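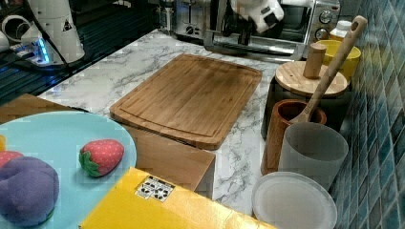

15 January 2021

Board oil, third round. Steinar Grímsdóttir mixed the new batch last night, mineral oil and beeswax, 30 g of wax to 146 g of oil. The last one was too stiff to spread at room temperature. This one scoops with a finger and softens on the rag.

Applied to four bamboo offcuts and two maple. Wiped on with the grain, left for an hour, buffed with a cotton rag. Bamboo takes much less than maple. The excess sits on top and goes tacky if you leave it, so next time half the amount and a second coat the day after.

Juice grooves are still the weak spot. Wax collects at the inside corners and dries white. Guðlaug Riis suggested a stiff toothbrush before buffing and that got most of it. A hair dryer on low got the rest. Write this on the care card.

Stitach wants 700 tins for the first order. Policarpio quoted on 3,000 as their minimum for printed lids, so plain lids with a paper label for now. Ask Skanum if they will cut the labels round.
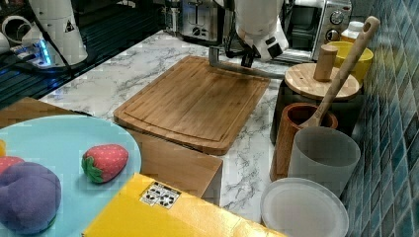 Water drop test on the bamboo offcuts: beads on numbers 1, 2 and 4. Number 3 soaked in along one glue line. Could be the glue, could be that I missed a strip. Sanded it back to 220 and started over.

Smell: faint honey, gone by afternoon. Guðlaug would like a little orange oil in it. I would leave it out until we know how it keeps. Two tins from the December batch had a sour smell when opened and I still don't know why. Both were from the Cerix jar of wax, so that jar is set aside, lid taped.

To do
Second coat on 1, 2, 4 and both maple
Recoat 3
Order more cotton rags
Repeat drop test in February on the same pieces, no re-oiling in between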